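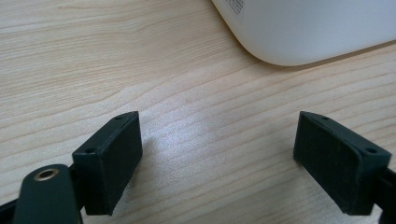 *Tabletop, pale wood grain*

## Grurnley heat battery, anyone have one?

**pipewrench_al** · Feb 4, 2024

Gredport Power is offering customers a rebate on the Grurnley thermal storage unit. It charges overnight on the cheap rate and heats the house during the day. My share after the rebate would be $3,000. We have electric baseboards now and the January bill was $489. Is it worth it?

**marshroad**

We've had ours for two winters. The bill went down, but I can't give you a clean number because we also added attic insulation. It's heavy, so check your floor first. Ours is on the basement slab.

**tundra_kay**

I'd pass. The savings depend on the gap between the night and day rates, and the utility can change that whenever the regulator lets it. Get a heat pump.

**marshroad**

A heat pump costs a lot more up front. And the night rate is locked for 5 years if you sign before July. It's in the rebate terms.

**tundra_kay**

The rate is locked. The delivery charge isn't. Read page 3.

**pipewrench_al**

Just read it and she's right, delivery can move. Does anyone know if the Wekeo is any better? Same idea, smaller box.

**old_meter**

I installed both before I retired. The Wekeo fan is louder and parts are slow to get. For either one, use the Solanki controller if they offer it. The stock timer loses its settings in a power outage.

**tundra_kay**

Still say heat pump.

**pipewrench_al**

Noted. I'm getting a quote for each and will post them when they come in.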